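May, notebook 4, bench room

Started 9:12, Chia-hao Leung in later. Clearing the white table before the Triltden stuff arrives. Too much kitchen stuff has crept in over the spring - mugs, bowls, the play food from the Prolto box. Want one list and one shelf, thats all.

Keep out: gray oval tray, blue bowl, red bottle w/ white cap, both green cups. Orange slice goes back with the play food after. Black hard case stays on the table for now, no room under the bench.
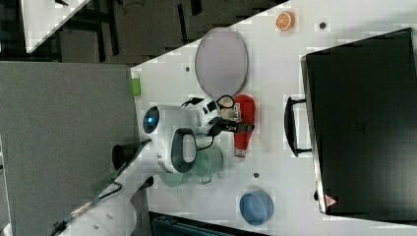 Shelf labels. Printed the first batch too small, cant read them from the door. Redo at double size. Item numbers start at 1000, not 1 - Chia-hao's old sheet used the low numbers and I don't want to mix them up agian. Tray is 1000, bowl 1001, bottle 1002. Cups share a number until somebody complains.

Weltthorpe order 3314 still open. Short on shelf liners, called, they say end of the month. Using cardboard till then.

To do
- wash cups
- tape for the wobbly shelf bracket (or a real screw??)
- ask Chia-hao where the bin lids went
- carpet needs a vacuum, crumbs by the table leg

Stopped 4:40, labels half done.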